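Section 4. Laying Out the Table and Teaching the Drawer Task

This section covers the paper grid, the drawer unit and the first taught positions. Finish Section 3 (base plates and wiring) before you start. Els De Graaf and Pieter Groen keep the Stillitz shop copy of this guide, so send corrections to either of them.

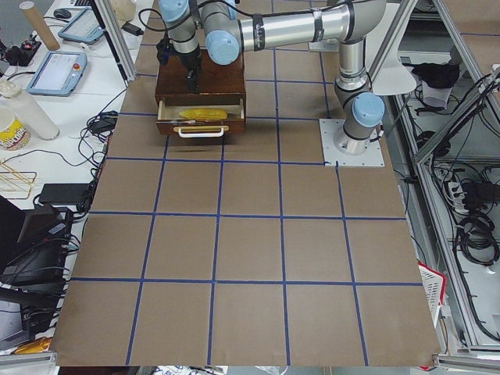
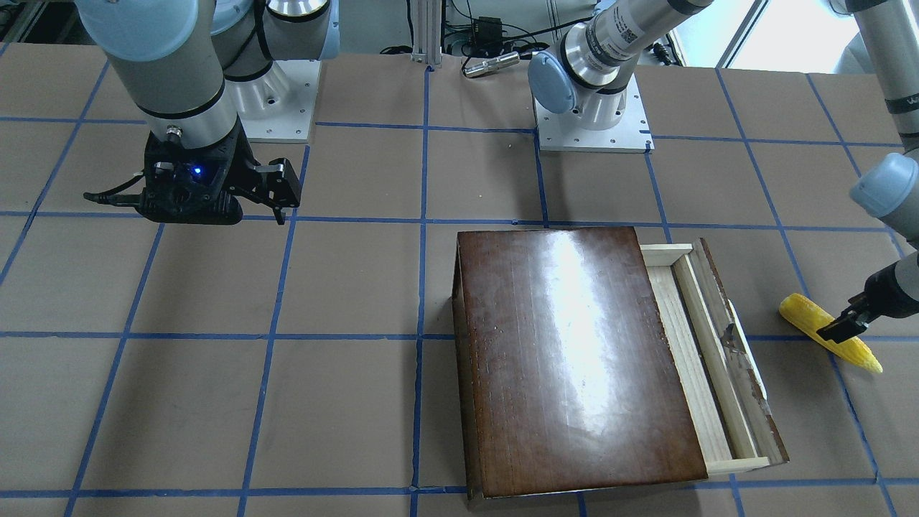
Figures 4-1 and 4-2. Drawer unit on the taped grid with the drawer partly open. In 4-2 the yellow corn is held in a gripper.

4.1 Cover and tape the table

1. Cut kraft paper long enough to hang past the front rail. Pull it as flat as you can. Small wrinkles are fine.
2. Run blue painter's tape from front to back first, then from side to side. Measure each line from the base plates and not from the edge of the paper.
3. Label the squares on your layout sheet, starting with row 1 at the front. Do not write on the paper itself - marker shows up in the camera view.

Note: Replace the paper when the tape starts to lift. Keep the old layout sheet until the new one has been checked.

4.2 Place the drawer unit

1. Set the unit inside the grid with room for the drawer to open all the way.
2. Write down the square under each front corner and which way the drawer faces.
3. Open and close the drawer by hand a few times. If the unit slides, put a strip of rubber matting under it.
4. Leave the drawer partly open for the first lesson. Opening it with the arm is covered in Section 5.

4.3 Teach the positions

CAUTION: Keep the teach pendant in your hand and stay within reach of the stop button. Keep your other hand off the table while the arm is enabled.

1. Set speed to 14 percent in the Hirkotar menu.
2. Jog the gripper to a point above the drawer, clear of the back panel. Save it as HOVER.
3. Lower the gripper until the fingers are on either side of the corn. Save it as PICK.
4. Close the gripper and raise it straight up. Check that the corn clears the drawer sides, then save it as LIFT.
5. Move to an open square next to the unit and save it as PLACE.
6. Run the sequence three times in step mode before you try it in continuous mode.

Note: If the fingers touch a drawer side, go back to step 3 and teach PICK again. Do not correct it by moving the unit, or the layout sheet will be wrong.

Last revised October 6, 2026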